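October, back at the bench after lunch

Long session on the kitchen layout in the Avum simulator, driving the arm with the hand controllers and saving each run as a demonstration. The total stands at 766 runs for all kitchen tasks, and today I added 20 at the sink, 4 of which I'd throw out for shaky wrists (mine, after too much coffee). What I keep relearning is how much my own habits leak into the data. When I'm fresh I come down over a thing slowly and straight; when I'm tired I swoop in sideways and hope for the best, and a policy trained on that will swoop too!

I also tried the slower controller gain Yeison suggested. It feels like stirring honey for the first few minutes, but my grasps were calmer and I fumbled the release much less – I'd like to leave it on for everybody.
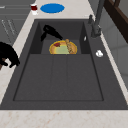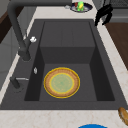
Same dark gray sink in all three, gripper in view each time. 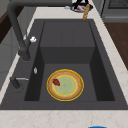 Tadeusz Mazurek read this over my shoulder and asked me to write down that slow isn't always good, that he has watched a policy learn to hover forever over a plate after somebody fed it demos full of polite little pauses, and that I should trim mine before they go in with the rest. Fair enough. I'd been leaving the pauses in out of laziness, and run 69 has a dreadful one while I hunted for the right button.

Tomorrow: trim, relabel the four bad ones, and ask Yeison whether the gain can be saved per person.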